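Paltwood open day, 2019-08-09

I drove out to Paltwood for the robotics open day. Visitors went through in groups of 15, with 14 minutes per station, and I spent two slots at the arm run by Tanko Onuoha. The task was tidying in a furnished room. Onuoha restarted the controller once, after a dropped connection, and took questions while it came back up. Cycle time was nearly 63 seconds per item, slower than the April figure he gave us. He blamed the new grasp planner.

Cable routing at the wrist interested me more than the planner did. It is braided, with a generous loop over the electronics.
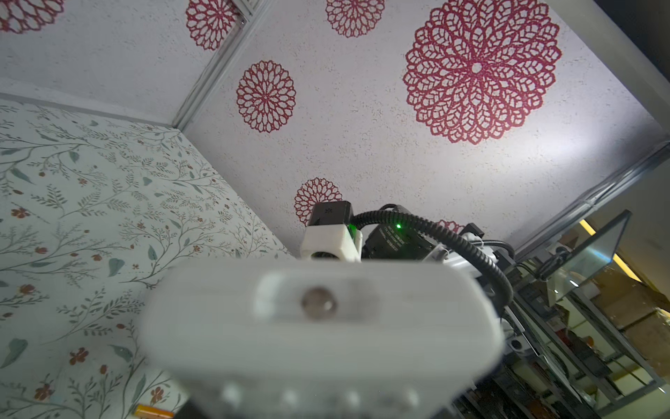
Wrist and gripper from below, green LED lit.

Comments

Sudano: Is the bracket printed?

Olanrewaju Adebisi: Yes, the white one. Ask Tanko for the file.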